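Chapter 7
Small Stores, Big Shelves: How Everyday Goods Get Their Price

Before you start

Key words for this chapter: markup, margin, shelf price, unit price, wholesaler, shrink, turnover. Don't memorize them yet. They come back at the end of each section, and you'll know most of them by then anyway.

You will need: a receipt from any grocery store (a recent one is best), a pencil, the ruled pages at the back of the book. A calculator is fine. Phone calculator also fine.

7.1 Where a price comes from

Start with a town. Niltport has one harbor, one main road and a grocery store at each end of it. Same soap, same rice, same crackers. Different prices. Not by much, a few cents on most things, but the few cents are there every week and people in town know which store is cheap for what. Rice at the harbor end. Soap up the hill.

Why? First guess most students make: one owner is greedy. Could be. But look at the costs first. The harbor store pays more rent. It also gets its deliveries early, at 5 in the morning, straight off the truck, so less goes bad. The hill store has cheap rent and a long drive. Two stores, two sets of costs, two prices. Greed might come into it later, we'll get to that in 7.4.

A price has layers. Bottom layer, what the maker spends: materials, wages, power, the package. Then the maker's profit. Then the wholesaler, who buys a lot and sells a little at a time, and who also wants a profit. Then trucking. Then the store. Then, depending on where you live, sales tax on top, added at the register or already in the number on the tag.

Each layer gets added to the one under it. So a small change at the bottom can turn into a bigger change at the top. If plastic goes up, the maker pays more, and if the wholesaler adds a percent and not a flat amount, the wholesaler's piece grows too. Same for the store. Keep this in mind for Problem 4.

7.2 Choosing between things that look alike

Now the shopper's side. Most choices in a store take a few seconds. You reach, you look, you put one in the cart. A person with a full list and a bus to catch isn't going to do long division in front of the soap. 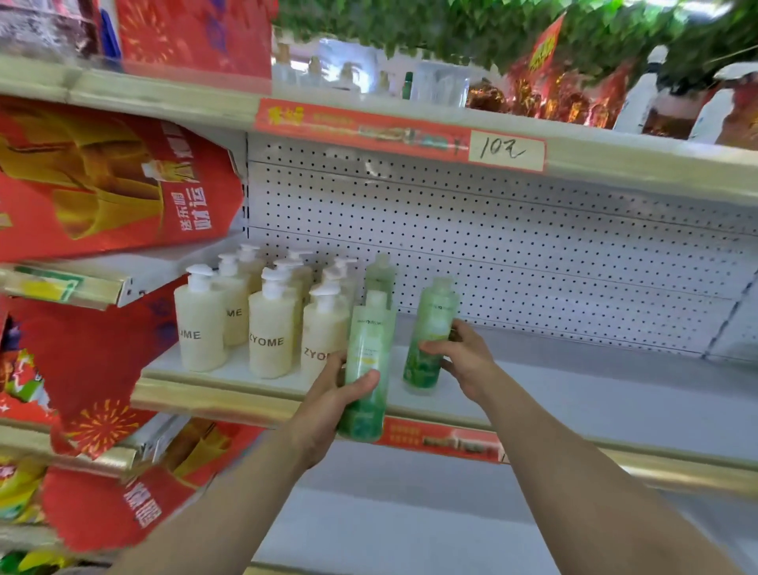
Ozoliņš
Author, Everyday Economics for Grades 9 and 10
Skaltstead Schoolbooks

When two packages are the same design and the same size, the choice is easy, take either one. It gets harder when the sizes differ. The big one costs more. Is it a better deal? You can't tell from the shelf price alone. You need the unit price.

Unit price = shelf price divided by amount.

The amount can be ounces, pounds, sheets, whatever the package is measured in. Just use the same unit for both. Mixing ounces and pounds is the number one mistake on the chapter test, every year.

Worked case. A small package holds 20 ounces and costs $3.00. Divide: 15 cents an ounce. The large one holds 40 ounces and costs $6.80. Divide again: 17 cents an ounce. The large one is the worse deal. Surprised? A lot of people are. We grow up hearing that bigger is cheaper and often it is, but the only way to know is to divide.

Many stores print the unit price on the shelf tag, in smaller type then the shelf price. Check yours next time. Look at which unit they use and whether it stays the same all along the shelf.

7.3 Markup and margin

Students mix these up constantly. So do store managers.

Markup is profit as a percent of what the store paid. Margin is profit as a percent of what the shopper paid. Same profit, different bottom number.

Store pays $2.00, sells for $2.50. Profit, 50 cents. Markup: 50 cents over $2.00, 25 percent. Margin: 50 cents over $2.50, 20 percent. Write both down. Say them out loud if it helps.

And gross profit isn't money in the owner's pocket. Out of that 50 cents come wages, rent, lights, broken jars, stolen gum. Broken and stolen stuff has its own name, shrink. A store in Ladau buys 2000 cans of soup in July and at the end of the month can account for only 981 sold and 999 still on hand. Missing: 20. Shrink. Could be theft, could be dents, could be a box that never came off the truck and got signed for anyway.

Try it now

1. Take your receipt. Pick three items. Find the amount on each package at home and work out the unit price.
2. A store pays $4.00 for a box of tea and sells it for $5.00. Find the markup and the margin.
3. The Ladau store paid 80 cents for each can of soup. What did the shrink cost in July?
4. A maker's cost goes up 10 cents. The wholesaler adds 10 percent and the store adds 30 percent. How much does the shelf price rise? Show each layer on it's own line.

Answers to 2 and 3 are in the back. Bring 1 and 4 to class, we use them to open Section 7.4.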